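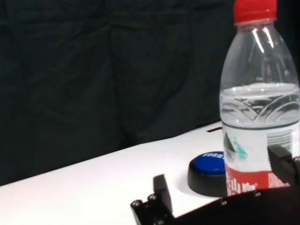

Search this board Go Advanced search

Wrist camera keeps losing focus on the Pidden cell
Posted Nov 3, 2018 by stukeck_nights
Print this thread | E-mail to a friend

stukeck_nights
Single arm on a bench, two-finger gripper, small camera on the wrist bracket. It's a pick and place cell with bottles and a push button. Since I refitted the bracket in June the near end of the table has been going soft. I clean the lens every morning and it makes no difference. The back cloth looks fine. Exposure is fixed. Do I need a new camera?

mittal_fan
No. Check the bracket screws first. If one has backed out, the camera tips and you are looking at the table from a different angle. Ours went the same way after 147 hours.

stukeck_nights
Screws are tight. I put a driver on all of them last night.

greasegun
Tight doesn't mean seated. Take the bracket off, wipe both faces and look for a burr. Then put it back and do the screws up a bit at a time, going corner to corner. I had a flake of paint under one once and it was enough to throw the view off.

wosine_user
I don't agree it's the bracket. If the far side of the table is sharp and the near side isn't, that's the lens setting. Those small lenses have a locking ring and it creeps. Back the ring off, focus on the fingertips, nip it up again. Put a dot of paint across the ring and the barrel so you can see if it moves.

mittal_fan
Focusing on the fingertips is wrong for this job. Focus where the bottle will be when the fingers close. The tips can be slightly soft and you won't care.

wosine_user
Depends if your software tracks the tips. Ours does.

stukeck_nights
Mine doesn't, it only looks for the bottle and the button. The red cap is easy for it. Clear plastic is the hard bit, I get bright streaks on the shoulder of the bottle and it finds an edge that isn't there.

greasegun
That's your lamp. Move it or put a diffuser on it. Separate fault from the focus, so do one at a time or you won't know which you fixed.

benchrat
While the gripper is apart, look at the finger pads. We change ours every 4000 cycles whether they look worn or not.

mittal_fan
That's a waste of pads. I change them when they slip.

benchrat
You pick cartons. Try it with full water bottles over a bench with electrics on it.

stukeck_nights
Bracket came off. There was a burr by the lower hole, so I stoned it flat and refitted. The view has come back level. Near end is still soft, so I'm doing the lens ring next, set on the bottle and not the tips. After that I'll run 40 picks with the lamp where it is, then move it and run 40 more.

wosine_user
Let the arm warm up before you set the ring. And re-teach the home position after, you've had the bracket off.

stukeck_nights
Will do. Pads are on order from Pidden, 3 sets.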